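Kirketstead Village Hall users' meeting, May

Minutes, as scribbled by me and typed up the same evening, so forgive the spelling.

We started at ten past seven because the side door had stuck again and half of us had gone round the back. Good turnout, more than the chairs I'd put out! Apologies came from the badminton lot and from the Karnham choir, who had a rehearsal.

Last minutes
Agreed, apart from one thing. I had written that the toddler group wanted the hall on both mornings and they only ever wanted the one. My mistake, now put right.

The kitchen
This took up most of the first half, as I thought it might. We have 500 pounds left from the spring fair and a grant of 1000 on top, which has to be spent on the kitchen or handed back. Bouvier have quoted for a new worktop and sink, and the price includes taking the old one away. The other quote was cheaper but didn't include the plumbing, so we'd have been paying twice. Bouvier it is, with everyone in favour bar one, who would like it noted that the old sink is perfectly good. Noted.

There was a long chat about colour. Cream shows the tea, white shows everything, and somebody's daughter had a green one put in and regretted it within a month. We got nowhere.
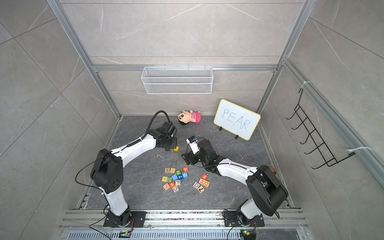
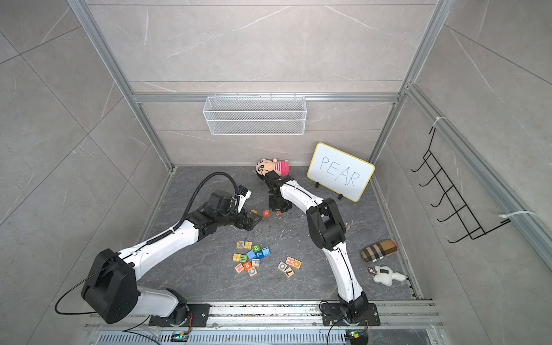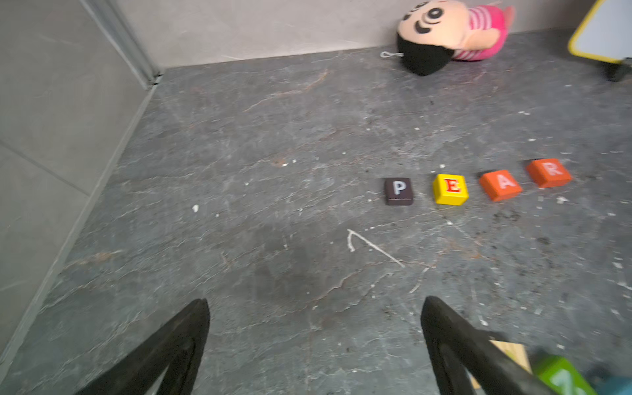
The worktop question went round the room twice more after that and we ended up with a show of hands for something dark. I was for it myself — our present top is pale and has been scrubbed to death. I did point out that a dark grey marble pattern with light veins still shows up little white specks, so whoever is on teas will have to wipe down properly and not just wave a cloth at it. The lunch club also want a white wire basket hung up off the worktop for the tea towels, and I said I'd price one. Bouvier will bring samples before we sign anything.

Twinning visit
Our friends from Vivinmont are sending 18 people this year, over half of them staying with families. We still need 5 beds, so please ask your neighbours, and ask them nicely. Supper will be in the hall on the first night. I offered to do my chicken pie and was told, quite kindly, that we had it last time. It's going to be a cold table with puddings, and the Karnham choir may sing if we feed them as well.

Heating
The timer is still an hour out. Please don't "fix" it if you find the hall chilly, as two people did that last month and the boiler ran all night. Turn the dial by the stage and leave the rest alone.

Noticeboard
Anything out of date will come down at the end of the month, and that includes the lost cat poster (she's home and very fat).

Any other business
The piano needs tuning before the supper. The gardening club asked if they could keep pots behind the shed — yes, if they leave a way through to the bins. The lunch club would like the big teapot back, no questions asked.

We finished just before nine and I locked up by the front. Next meeting same time, and please try the side door gently.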